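Invoice posted twice in Guvis, VAT return already sent

hollis_desk
January 6, 2019
Good evening. I keep the books for a small shop and I see that one supplier invoice from Matton, 1267 net, was entered twice in July. The VAT return for that quarter is already sent. Must I open the old period again?

Rorum4
No. Leave the old period closed. Make a credit entry now and put the correction in your next return. The tax on it is small.

ledgerline
I do not agree fully. First check if the second one was also paid. If yes, you must ask Matton for the money or a credit note — only then correct the VAT.
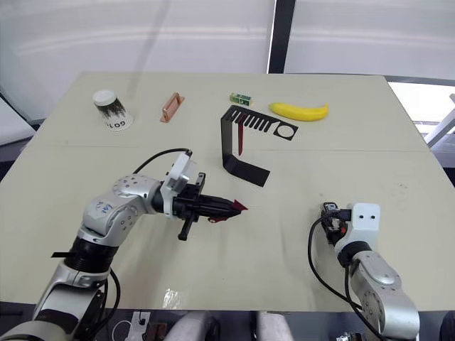 I had the same with an invoice of 3397 and it took four months to get the credit note.

Rorum4
The VAT was claimed twice, so it is wrong today, paid or not. Why wait for the supplier?

hollis_desk
I looked at the bank, it was paid only once. I will make the credit entry tomorrow and write a note with it. Thank you both.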